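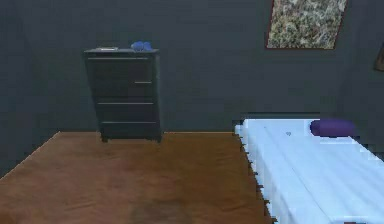

Re: [gokalbridge-tenants] Repainting before the August move-outs

> Does anyone know if we can use our own paint, or does it have
> to come from Rarkthorpe? I have 17 days left on the lease.

I went through this in the spring. The lease lets you use any brand as long as the color matches the card in your welcome folder. Rarkthorpe charges 40 a can at the office. Marinho Hardware on the corner mixed the same color for less, and the inspector passed it.

Wash the walls first and let them dry overnight. Fill nail holes, sand them flat, then prime the spots or they will show through.
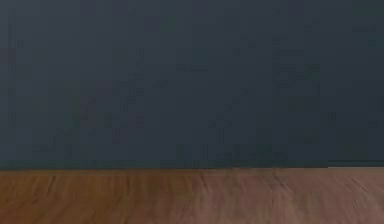
Do small nail holes come out of the deposit?
Only if they are left unfilled. The charge is 13 per hole, up to 110 per room.

Ask for the inspection in writing. I phoned the first time and they had no record of the call. 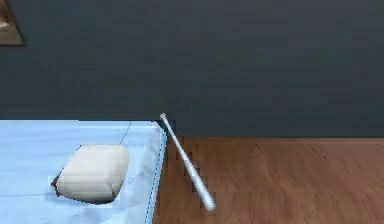
The second time I sent an email and got a slot that Sunday. Keep the reply, along with your paint receipt. My deposit came back in full, minus the key fee.

I still have a roller and a tray if you want to borrow them. I'm in the Plorov building, home after 6 most evenings.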